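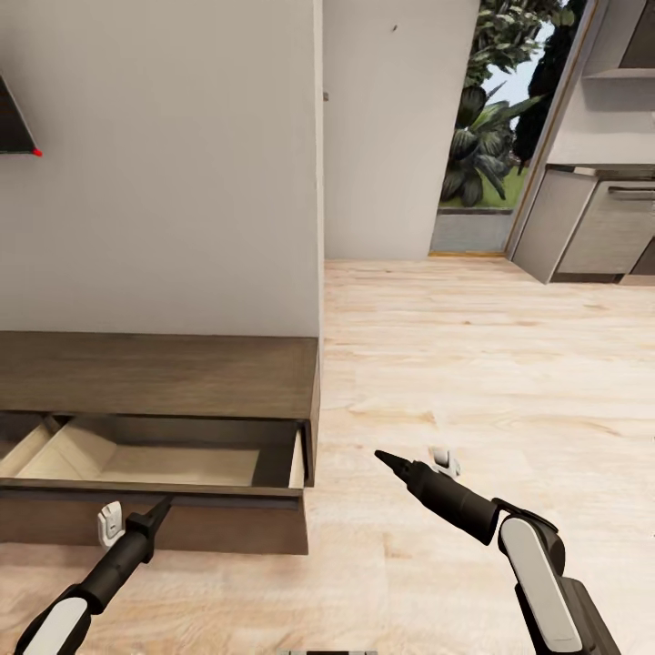 *A low wooden cabinet with an open drawer. In a dry drawer, seeds can sleep for years.*

## How does a seed know when to wake up?

My grandmother kept her pumpkin seeds in a paper envelope, in the drawer with the buttons. All winter they did nothing. In spring she put them in the soil, and after 8 days there were small green leaves. As a child I asked her: who told them?

A seed is a very small plant with a packed lunch. The plant is folded up inside, and the food is beside it. Around both of them is a hard coat. While the seed stays dry, it uses almost no energy. We say that it is dormant, and this word comes from the Latin word for sleeping.

To wake up, a pumpkin seed needs water first. The water goes through the coat and the seed swells, until the coat splits open. It needs also warmth and air. If the soil is too cold, the seed can rot before it grows. If it is too wet, there is no air between the crumbs of earth, and the seed cannot breathe.

The root comes out before the leaves, and it grows down, even when you plant the seed on its side. It can feel which way is down!
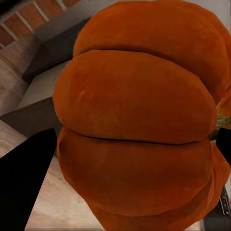 From the first leaf until a ripe pumpkin you must wait 100 days or more, and it depends on the kind. The flowers are yellow, and bees must carry pollen from the male flowers to the female ones. Then the little green ball behind the female flower begins to grow, and its colour changes slowly.

**Try it at home**

Put a wet paper towel in a jar and push a few raw pumpkin seeds between the towel and the glass. Roasted seeds will not grow. Keep the jar in a warm place, and look at it every morning. Draw what you see.

*Written by Ljubica Bošković*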